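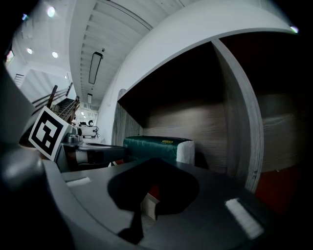
흰색 패드 두 개와 흑백 사각 표식.

트루트브리지 문화기금 담당자님께

안녕하세요, 드로커 무용실입니다. 5월 중간보고 드려요. 양식에 맞춰 쓰려고 몇 번이나 앉았는데 칸이 너무 좁아서, 지난번에 "그냥 편지처럼 쓰셔도 됩니다" 하신 말씀만 믿고 이렇게 길게 씁니다. 예산표는 따로 첨부했으니 숫자가 급하시면 그쪽부터 보셔도 돼요!

먼저 수업 이야기부터요. 성인 초급 현대무용반은 지금 17명이 다니고 있습니다. 처음 계획서에는 발레 기초반이라고 적었는데, 첫 달을 해 보니 바 앞에 서는 것 자체를 겁내시는 분이 꽤 있었어요. 그래서 바를 벽 쪽으로 밀어 놓고 바닥에 누워서 숨 쉬는 것부터 시작했습니다. 척추를 하나씩 말아 올리고, 무릎 구부린 채로 골반 굴리고, 옆으로 굴러서 일어나기까지. 이게 생각보다 오래 걸려요. 일어나는 데만 한 시간을 쓴 날도 있었습니다. 그래도 요즘은 플리에도 하고 탄듀도 합니다. 이름만 바뀌었지 발레 기초가 안에 다 들어 있는 셈이라, 사업명 변경 신청까지는 안 해도 되지 않을까 싶은데 필요하면 말씀해 주세요.

저녁반 시작은 일곱 시에서 일곱 시 반으로 늦췄습니다. 퇴근하고 뛰어오시는 분들이 몸을 못 풀고 바로 들어오니까 종아리에 쥐가 나더라고요. 반 시간 늦추고 나서는 지각도 줄고 분위기도 한결 느긋해졌어요. 대신 끝나는 시간이 밀려서 건물 관리실과 다시 이야기해야 했습니다. 열 시 전에는 음악을 끄는 걸로 정리됐고요, 마지막 십 분은 음악 없이 스트레칭만 합니다. (저는 이 십 분이 제일 좋아요.)

청소년반은 솔직히 조금 고전 중입니다. 시험 기간만 되면 연습실이 텅 비다시피 해요. 순서를 쌓아 가는 방식으로 가르치면 한 주 빠진 아이가 다음 주에 멍하니 서 있게 되니까, 매 수업을 그날 안에 끝나는 짧은 과제로 바꿨습니다. 둘씩 짝지어서 여덟 박자를 만들고, 옆 짝한테 가르쳐 주고, 합쳐서 돌려 보는 식이에요. 나오는 동작이 엉뚱해서 재미있습니다. 다만 기술이 느는 속도는 확실히 느려졌어요. 턴은 아직 손도 못 댔습니다. 여름방학 때 집중 주간을 넣어서 만회해 보려고 합니다.

다음은 작품입니다. 신작 제목은 그대로 '트러스터'로 갑니다. 안무는 저와 니얼 블롬크비스트(Njål Blomqvist) 선생님이 같이 하고 있고요. 블롬크비스트 선생님은 접촉 즉흥을 오래 하신 분이라 무게를 주고받는 장면을 맡으셨고, 저는 군무와 전체 흐름을 봅니다. 둘이 성향이 많이 달라요. 저는 박자를 세는 사람이고 선생님은 박자를 세면 춤이 죽는다고 하시는 분이라, 한동안은 연습실에서 서로 말이 길었습니다. 지금은 1장은 세고, 2장은 안 세고, 3장에서는 무용수들이 알아서 하기로 했어요. 의외로 3장이 제일 깔끔합니다.

현재 1장과 2장은 끝까지 이어서 돌릴 수 있고, 3장은 마지막 퇴장만 남았습니다. 퇴장을 네 가지로 만들어 봤는데 다 마음에 안 들어요. 한 명씩 걸어 나가면 너무 슬프고, 한꺼번에 뛰어나가면 체육대회 같고요. 화요일 연습 때 다섯 번째 안을 해 보려고 합니다. 이 부분 때문에 전체 일정이 밀리지는 않을 거예요.

무용수 한 명이 발목을 접질려서 두 주 쉬었습니다. 크게 다친 건 아니고 병원에서도 쉬면 된다고 했대요. 연습 중은 아니었고 집 계단에서 그랬다고 합니다. 그동안 리프트가 들어가는 장면은 표시만 하고 넘어갔고, 지금은 복귀해서 점프만 빼고 다 합니다. 이 일을 겪고 나서 역할마다 대신 설 사람을 정해 두었어요. 진작 했어야 하는데 좀 늦었습니다.

공연장은 솜밧쿨 소극장으로 확정했습니다. 계약서 사본 첨부했어요. 객석이 최대 116석이고, 무대가 저희 연습실보다 깊지만 폭은 좁습니다. 그래서 군무 대형을 옆으로 펼치던 걸 앞뒤로 다시 짰어요. 뒤에 선 사람이 가려지는 문제가 생겨서 높낮이를 섞는 쪽으로 고치고 있습니다. 바닥은 걱정했던 대로 딱딱한 편이라 댄스플로어를 깔아야 하는데, 대여비가 예상보다 더 나왔습니다. 의상 항목에서 남는 금액으로 메울 생각입니다. 의상은 새로 맞추는 대신 예전 작품 때 쓴 치마를 뜯어서 염색하기로 했거든요. 항목 간 이동이 이 정도면 사전 승인 없이 가능한 걸로 알고 있는데, 혹시 제가 잘못 읽었으면 빨리 알려 주세요. 대여 예약을 이달 안에 걸어야 합니다.

음악은 녹음 음원과 라이브 첼로를 섞어서 갑니다. 첼로 연주자가 두 번 연습에 왔다 가셨는데 무용수들 표정부터 달라졌어요. 녹음에 맞춰 출 때는 다들 스피커를 듣는데, 사람이 옆에서 켜니까 활을 봅니다. 활이 멈추는 데서 숨도 같이 멈추고요. 연주자분 일정이 빠듯해서 남은 연습에 매번 오시기는 어렵고, 마지막 두 주에 몰아서 맞추기로 했습니다.

홍보는 제일 약한 부분이에요. 소식지 구독자가 684명이 됐다는 게 그나마 자랑할 일인데, 열어 보는 분이 그만큼 되는지는 다른 문제라서요. 포스터 시안은 두 가지 나왔고 로고 위치 때문에 담당자님 확인이 필요합니다. 첨부 파일 마지막 두 장이에요. 저는 글씨가 큰 쪽이 좋은데 블롬크비스트 선생님은 작은 쪽을 미십니다. 기금 쪽 의견이 있으시면 그대로 따르겠습니다.

도움을 부탁드리고 싶은 것도 적어 둘게요. 공개 리허설을 한 번 열고 싶은데 날짜를 기금 방문 일정과 맞출 수 있을까요? 의자는 많이 못 놓지만 완성본보다 그때가 더 재미있을 수도 있어요. 그리고 결과보고 때 관객 설문이 꼭 종이여야 하는지도 궁금합니다. 소극장 로비가 좁아서 책상 놓을 자리가 애매해요.

다음 보고 전까지는 3장 퇴장 확정, 조명 회의, 청소년반 여름 집중 주간 시간표 짜기가 남아 있습니다. 조명 쪽은 아직 첫 회의도 못 해서 제일 서두르고 있어요. 전화는 오전에 주시면 제일 잘 받습니다. 오후부터는 수업이라 부재중이 뜰 텐데, 문자 남겨 주시면 쉬는 시간에 꼭 연락드릴게요.

드로커 무용실 드림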